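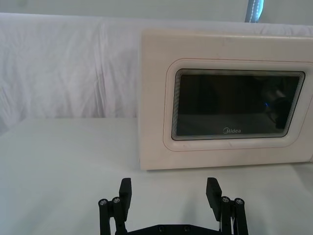
Countertop microwave oven

Last updated: November
Reading time: 9 minutes

A countertop microwave oven is a small cooking appliance that heats food with microwaves inside a closed metal cavity. It stands on a counter, table or shelf and plugs into an ordinary wall outlet, unlike built-in and over-the-range models, which are fixed to cabinets. It is used mostly for reheating cooked food, defrosting, warming drinks, and cooking vegetables, popcorn and packaged meals.

Operation

The heat comes from a vacuum tube called a magnetron, usually placed behind the control panel. The magnetron produces microwaves at a frequency near 2.45 gigahertz. A short metal channel, the waveguide, carries them into the cavity, where they bounce off the walls and pass into the food. Water molecules in the food turn back and forth with the changing field, and this motion becomes heat. Fats and sugars also absorb some of the energy.

Microwaves go a short distance into most foods. The center of a thick piece is heated mainly by conduction from the outer layers, so recipes often call for a standing time after the oven stops.

The field inside the cavity is uneven. Some spots receive a great deal of energy and others very little. Most countertop models deal with this by turning the food on a glass tray. Flatbed models have no tray and use a rotating metal stirrer under the floor or above the ceiling of the cavity.

In older and cheaper ovens, lower power settings work by switching the magnetron on and off in cycles of several seconds. Ovens with an inverter supply can run the tube at reduced output without stopping, which is gentler on butter, chocolate and frozen meat.

Construction

Casing. The outer shell is usually painted sheet steel on the top, sides and back, with a molded plastic front. White, off-white, black and silver are the usual colors. Cream and pastel finishes are sold for kitchens decorated in an older style, often with rounded corners on the door and window. Vents in the casing let cooling air reach the electrical parts and carry steam out.

Cavity. The inside is a metal box, either coated with light enamel paint or made of stainless steel. A small cover made of mica or plastic protects the opening of the waveguide. It should stay in place and be kept free of grease, as burned food on it can cause sparks.

Door. The door has to let the user look in and keep the microwaves from getting out. Behind the window is a metal sheet with many small holes. The holes are far smaller than the wavelength of the microwaves, which is close to 12 centimeters, but large enough for light to pass through. Around the edge of the door is a channel known as a choke, which reduces leakage through the gap between door and body. Many windows are tinted, and with the lamp off they look nearly black.

Latches and switches. The door catches press on several interlock switches. If the door is opened during cooking, these cut power to the magnetron.

Controls. Simple models have two dials, one for power and one for time. Others have a touch panel or a dial combined with buttons and a clock. Programs for common foods set the time from a weight or a number of portions.

Sizes

Capacity is given in cubic feet in the United States and in liters in most other countries. Compact ovens hold less than one cubic foot and accept a dinner plate or a large bowl. Full-size countertop ovens hold up to 2 cubic feet and take a casserole dish.

The tray is the more useful measurement for many buyers. A tray 10 inches across fits the usual plates, but a rectangular dish may catch on the walls as it turns. Diagonal measurement of the dish shows whether it will clear.

Output power is most often between 600 and 1,200 watts. The power drawn from the outlet is higher than the output. Cooking times printed on packages are written for a particular output, and a weaker oven needs longer.

Placement

The oven should stand on a flat, level surface strong enough for its weight and the weight of the food. Manufacturers state the clearances for each model, generally with more room required above and behind than at the sides. Vents must not be covered by towels, paper or boxes. Curtains and other loose fabric should be kept clear of them.

The direction of the door also matters. Most doors are hinged on the left and open toward the left, with the controls on the right. In a corner with a wall close on the left side, such a door may not open far enough to remove the tray.

Containers

Heat-resistant glass, most glazed ceramics, and plastics labeled for microwave use are suitable. Paper towels can be used for short heating. Dishes with metallic trim can spark. Tightly sealed containers, and eggs in the shell, may burst from steam pressure.

Water heated in a very smooth cup can pass its boiling point without bubbling and then boil over suddenly when moved. A wooden stir stick left in the cup lowers this risk.

Cleaning

Spills are easiest to remove while soft. A common method is to heat a bowl of water with lemon juice until steam forms, wait a few minutes with the door shut, and then wipe the walls with a damp cloth. The tray and its roller ring can be washed by hand.

The door seal area needs regular wiping, since crumbs there can keep the door from closing flat. Light-colored plastic fronts show scuffs and finger marks. A soft cloth with mild dish soap removes most of these; abrasive powders dull the finish and can wear away printed lettering. Off-white plastic may yellow with age, especially in sunlight.

In a household guide, the home economics writer Laimutė Priedītis recommends wiping the ceiling of the cavity first and the floor last, so that drips are picked up in one pass.

Faults and disposal

Frequent complaints include a tray that does not turn, a failed lamp, a worn latch, and an oven that runs without heating. Repairs inside the casing are work for a trained technician. The high-voltage capacitor can hold a dangerous charge after the plug has been pulled. An oven with a bent door, cracked window or damaged hinges should not be used.

Discarded ovens are handled as electronic waste in many places.

Related articles

Turntable (cookware)
Toaster oven
Inverter power supply
Defrosting
Kitchen counter
Small appliances by type (27 entries)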